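Weekend packers and sorters wanted, Pevanness

Posted Jan 28, 2020

Flakar is looking for 2 people to join the weekend team at our Holroyd Road unit. Board games, puzzles, craft kits. Small place, busy, gets very busy from May onwards so we want you trained up well before then.

The work: picking orders, checking returns for missing bits, taping boxes, keeping the shelves straight. On a normal weekend we send out almost 300 parcels. Some lifting. Lots of standing. Radio on, arguments about the radio.
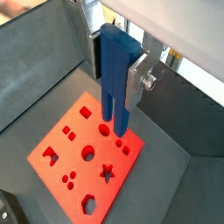

Hours are 8 till 4 both days, half hour lunch (paid). Can swap the odd shift if you give us notice - not the night before please. No experience needed but you must be able to read a picking list and turn up on time. Forklift ticket handy, not esential.

Pay is weekly, a bit over minimum wage, goes up after your first three months. Staff discount on everything except the Panelley range, sorry, they won't let us.

Getting here: the 223 bus stops at the end of the road, first one gets in 7.40. Free parking round the back, bike rack by the side door.

To apply send a CV or just a few lines about yourself to the office, or drop it in by hand, weekdays before 5. Say which start date suits you and wether you can do bank holidays. Interviews are short - bring proof of right to work and sensible shoes as we'll walk you round.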